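Can Robots Do the Chores Yet?
A reading page for curious people in the middle years of school 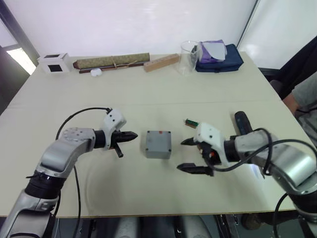

Two robot arms reach toward a small grey box on a table.

Many people have asked the same question at the end of a long Sunday: when will a machine tidy this room for me? Engineers have been working on that question for a long time. The short answer is that robots can now do parts of some chores, some of the time. No robot can yet look after a whole house or a whole shop in the way a grown person can.

This page explains why.

What machines already do well

Your home may have several chore machines in it. A washing machine washes clothes. A dishwasher cleans plates. These machines are very good at their work, but each one does a single job, and a person must bring the job to the machine. The washing machine does not walk down the hall to collect your socks.

Factories have robot arms that weld, paint and stack. They are fast and strong. In most cases, every part arrives in the same place and facing the same way, so the arm can repeat the same movement all day.

A bedroom floor is different. Nothing is in the same place two days in a row.

Why picking something up is hard

Think about how you would pick up a small box. You look at it, reach out, close your fingers and lift. You probably do not think about it at all.

A robot must work through each of those steps. It must find the box using its cameras. It must work out how far away the box is. It must choose where to hold it, and move its arm there without knocking anything over. Then it must squeeze by the right amount. Too little, and the box slips. Too much, and something may break.

The arms in the picture have grippers with black fingers. On the right arm, the fingers are open, one higher and one lower. Your own hand has five fingers and skin that can feel warmth, roughness and the first tiny slip of an object. Many robot grippers feel very little, or nothing at all.

Look also at the far side of the table. There is a clear glass beaker, a folded purple cloth and a rolled scroll tied with thin string. Each would be a different sort of puzzle. Clear glass is difficult for many cameras to see. Cloth changes shape whenever it is touched. String is thin and easy to miss.

Two arms are harder than one

Some chores need two hands. You hold a jar with one hand and turn the lid with the other. A robot with two arms can try this kind of work, but the arms must share the space without bumping, and each must move at the right moment.

How robots learn a chore

Some robots learn by being shown. A person guides the arms through a task, and the computer records each movement. One showing is rarely enough. At the Skilten learning workshop, a simple task such as moving a box from one spot to another is shown 200 times before the robot tries it alone. Folding a tea towel is shown 350 times.

"Children often ask me whether the robot is clever," says Sun-ja Wi, who teaches at the workshop. "I tell them it is a patient learner. If we move the table, it may need more lessons."

Chores in shops

Shops and storerooms are a little easier for robots than homes, as the shelves stay still and the boxes are often alike. Zovum, a small company that packs school supplies, tested a robot on its packing bench in February. The robot packed well when the items were stiff, such as rulers and tins. Soft pencil cases gave it trouble, and a worker stayed beside it to help. Minttu Hämäläinen, who led the test, timed one order packed by hand at 30 seconds. The robot took longer — often more than twice as long.

So, can they do it yet?

Robots can do some chores in places that have been set up for them, usually with a person close by. They find it much harder to work in a new room, with new objects, when something goes wrong. Making them safe around small children and pets is also careful, slow work.

For now, please continue to put your own socks in the basket.

Words to know

Gripper: the part of a robot arm that holds things.
Joint: a place where an arm can bend or turn.
Task: a piece of work to be done.

Something to try

Put on a pair of thick winter mitts and close one eye. Ask a friend to place a coin, a sock and a plastic cup on a table. Try to pick up each one using only two fingers. Which was the hardest? Write down what you noticed and share it with your class.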